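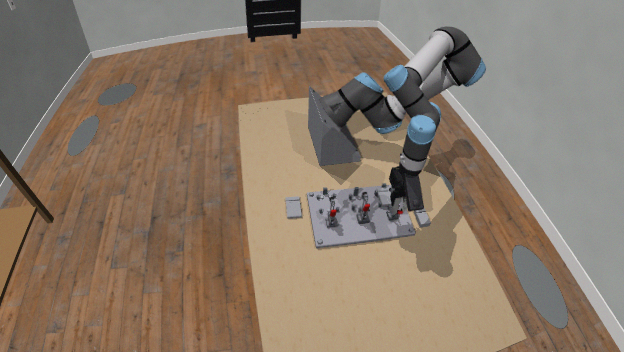
# Brollell Clamp Tending Kit

If you've ever spent a whole Friday opening and closing toggle clamps, you'll know why we made this one! The Brollell kit is for small workshops that would like an arm to look after a fixture board, and would like to try the job out on screen before anybody drills a hole in a bench.

You get the board layout, the clamp models and a ready-made practice room for Skimden, our simulator. Move the clamps, swap the table, change the gripper (we do encourage fiddling) and run it again as often as you please.

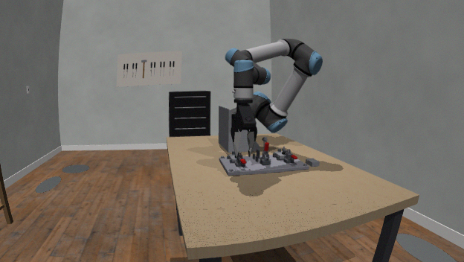 *Practice room in Skimden, with the gripper down over the fixture board.*

Uzma Zaidi on our support desk will gladly go through your first layout with you, and she's very patient with people who haven't touched a robot before.

**Prices**

- Skimden layout and practice room only: £369
- With printed drawings and a setup call: £689
- Full kit, including the fixture board and clamps: £1,176

The arm and gripper are sold separately. Orders placed in April come with 34 extra practice layouts, so do have a look through those too.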